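From my desk: the paper pile gets a clipboard

I've been putting off writing this one because it meant admitting how I read. I print things. All of them! If somebody sends me an article longer than a page or two, off it goes to the printer, and then it joins the heap next to the lamp, and the heap leans, and one day in October it went over sideways and took my coffee with it.

So this month was for paper. I started on a Monday after supper with the whole heap on the living room rug, which was a mistake (the cat), and moved to the table. First pass was just keep or toss. Old meeting agendas, toss. Three copies of the same recipe for lentil soup, keep one. A warranty booklet for a toaster I gave away, toss. I filled a grocery bag and then half of another, and my friend Wing-yan Lam, who had come by to borrow a cake pan, ended up sitting down and sorting with me for an hour.

What was left was the reading I do mean to get to, mostly for the evening class I'm taking on sports and money. It's a good class, but the handouts are heavy going. Long sentences, a lot of "therefore." I can't read that kind of thing on a screen, my eyes just slide off it. On paper, with a pencil, I get there in the end.

My old system was staples, and staples and I are done. The corners tear, the pages won't turn over flat, and you can't slip in a page you forgot. Folders were no better for me, since a closed folder might as well be in another county. Wing-yan suggested a clip, the plain metal kind with a good strong spring, and I rolled my eyes a little and then tried it that same night.

Printed pages on the table, and a sheet held in the clip: 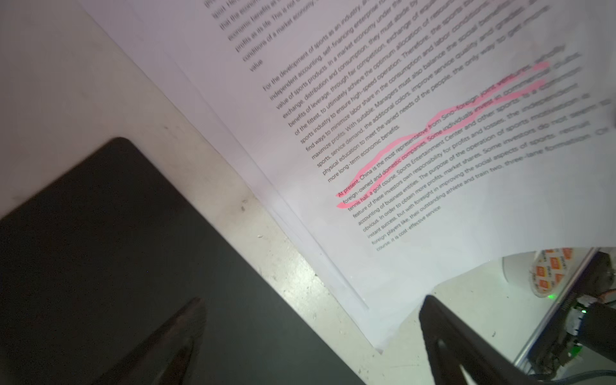
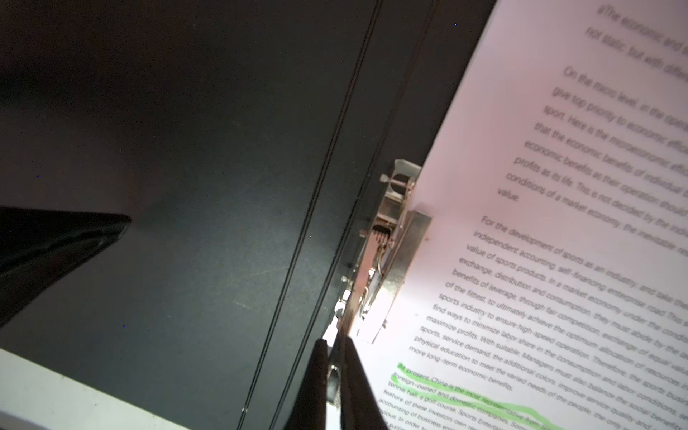 My rule now is one reading out at a time. The rest wait in a shallow tray on the shelf, face up, in the order they're due, and I don't get to start a second one until the first has pencil all over it. I've broken this rule twice already, but both times I felt bad about it!

A couple of things I'd pass along if you're facing a heap of your own. Write the date you printed it in the top corner, small, in pencil. If it's been sitting there since spring and you haven't missed it, out it goes. And print on one side only if you're a scribbler like me, because the backs are where all my real notes end up (also one grocery list and a phone number I can't place).

Next month I'm doing the drawer with the batteries in it. If you have a way of telling the dead ones from the live ones that doesn't involve licking anything, please write and tell me. I'll print it out.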